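Hi Delia,

You asked for the September update on the good-practice rules for hand-held gripper work, so this is me catching you up, with the boring bits left in because I know you read them.

We started the month with a draft that ran to 60 rules (Salvador's fault, mostly, he kept thinking of more!) and we're now down to 20. Everything that survived is something a new person can check for themselves before they pick anything up: cables, finger openings, what's allowed on the table, when to stop. Anayeli and I went through the old Cinell handbook line by line and kept far less of it than I expected.

The rule we argued over longest was grip force on thin plastic. The draft said "hold lightly," and everybody read that differently, so it now says to close until the object stops shifting and then leave it alone.

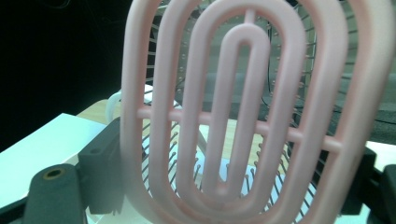 Cable routing came next. We want the cable running back along the forearm, with enough slack that you can reach the far side of the table and it doesn't pull. Dulce wrote that one and it's the clearest paragraph in the whole document, so I've asked her to redo my section on sleeves and cuffs too.

On the numbers: we have 2,287 recordings in the Undstead set, and 1,192 of them have now been checked against the new rules. I'd hoped to be further along, but the checking form changed halfway through and we went back over the early ones. I still think that was the right call, even if it ate a week.

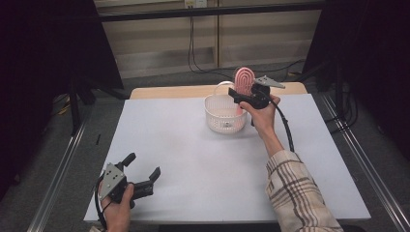
Handling Practice Team, Gromemden

Still open: what the idle hand should do while the other one is working. The draft says fingers open and clear of the object, and Dayana wants a minimum distance written in. I'm leaning her way, but I'd like to try it with the Trujillo group first and see if they can stick to it through a whole session.

Budget is fine, nothing to flag. I do need your okay on the extra checking hours before we start on the second half, so could you send me a quick yes or no?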